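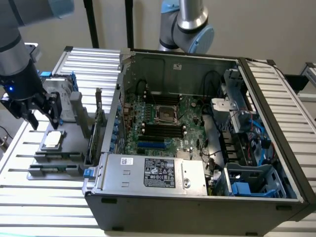

Stollia trade journal data, README

Hi, I'm Iqra Dogar, and this is the cleaned-up export of my own trade journal plus the journals of a few people from the Gullgate chat who said yes when I asked. I trade small futures positions in the mornings and I got tired of guessing why my good weeks never added up to a good month, so I started logging everything. Then I started logging what I was thinking when I clicked, and that turned out to be the part people wanted!

What's in it

113 accounts, one file per account, one row per closed trade. Each row has entry and exit time, side, size, planned stop, actual exit, fees, and a short tag for why the trade was closed (target, stop, boredom, panic – yes, those are real tags). Partial exits get their own rows and share a trade_id, so group on that before you work out a win rate or you'll flatter yourself.

Times are exchange time. The first version was in my local time, which made a mess of the open, and Khokhar very patiently pointed that out. Fixed in version 2.

How to load it

Unzip it, point the loader at the journals folder, and run zinen check first. Zinen is just my little script that looks for missing stops and duplicate rows. It prints warnings and doesn't change anything. If you'd like the drawdown tables too, run zinen curves afterward (slow on the bigger accounts, go make coffee).

Things to watch out for

Planned stops are self-reported. 12 accounts have none at all, and I left those cells blank instead of filling in a guess. Account sizes are scaled so every account starts at the same balance, so please don't read the dollar columns as real money. Eight accounts stop in September when their owners quit logging – I don't know if they quit trading too, so be careful with any survival-type analysis.

Also, everyone here volunteered, and people who keep journals are a funny bunch. I wouldn't use this to say anything about traders in general.

Use and contact

Free for study and personal projects. Please don't resell it or try to work out who anyone is. If you find a broken row, send me the trade_id and the file name through the Gullgate chat.

Last updated 16/11/2025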